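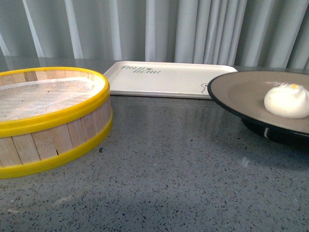 Chapter 7
Carpets and Soft Floor Coverings

What you will learn in this chapter

How carpet is built, and why the build matters before any water goes near it
How to tell dry soil from sticky soil
How to carry out a first inspection in a client's home
When to use low-moisture cleaning and when to use hot water extraction
How to talk to a client about drying time

7.1 Before you unroll the hose

If you have worked your way through the earlier chapters in order, you have by now spent a good deal of time on hard surfaces, and I hope you have come to enjoy them. Tile and stone are fairly open about their troubles. You look at them, you see the soil sitting on top, and you take it off. Carpet is a different sort of companion altogether. Most of what is wrong with a carpet lies well below the part you can see, and a room that looks perfectly presentable from the doorway can give up a startling amount of grit once somebody goes over it slowly with a good vacuum.

I learned this in my first season of domestic work, in a tall, narrow house in Clerarthorpe with a beige wool carpet running up three flights of stairs. The client told me it hardly needed doing. I believed her, gave it a quick pass with the vacuum, and went straight to the wet work. What came up was mud, more or less, and I spent the rest of that Sunday (yes, I had agreed to a Sunday, which I don't recommend either) rinsing the same treads over and over. The dry soil I had left in the pile had turned into paste the moment it met water.

So we begin with dry soil, and we will stay with it a little longer than you might like. Please be patient with me. A trainee who vacuums well will get better results with a modest machine than a careless one will get with the most expensive equipment in the van.

7.2 How a carpet is put together

Nearly all the carpet you meet in homes will be tufted. The yarn is punched through a primary backing, held there with a layer of adhesive, and then covered underneath with a secondary backing that gives the whole thing its strength. Woven carpets are less common and usually older, and they have no separate layer of tufts to come loose – the pile and the backing are made together on the loom.

You will want to know which one you are kneeling on. Woven carpets with natural fibers in the backing can shrink if they are soaked, and a shrunken carpet pulls away from its gripper strips along the wall in a way that no apology will put right. Tufted carpets with synthetic backings are more forgiving, though too much water can still weaken the adhesive over time. Lift a corner inside a closet, if the client is happy for you to do so, and take a look at the underside before you decide anything.

The fiber matters just as much. Wool is springy and hides soil beautifully, but it dislikes strong alkaline products and high heat. Nylon is tough and cleans up well. Polyester resists many water-based stains and yet clings to oily ones, so the path between a kitchen and a sofa tends to go gray long before the rest of the room. Polypropylene behaves in much the same way and flattens easily besides.

7.3 The first inspection

Allow yourself a proper amount of time for this. In an average home, 9 minutes spent walking the rooms with the client will save you far more than that later on. Ask about pets, spills, earlier cleanings and any products the client has already tried. People can be a bit shy about that last one, so ask kindly.

Look for traffic lanes, fading near windows, loose seams and dents from furniture. Write all of it down on your survey sheet and go over it together before you start. Marks that were there when you arrived have a way of becoming your marks once the carpet is clean enough to show them.

Then test. Choose a hidden spot, apply a little of your chosen product, wait two minutes and press a white cloth against the pile. If color comes away on the cloth, stop there and think again.

Key terms

Pile: the upright yarns that form the surface of the carpet
Primary backing: the layer through which tufts are punched
Traffic lane: a soiled path worn by regular walking
Wicking: the rise of soil or stain from the base of the pile as the carpet dries

In the next section we will take up vacuuming, beginning with the number of passes a room needs and the direction in which to make them.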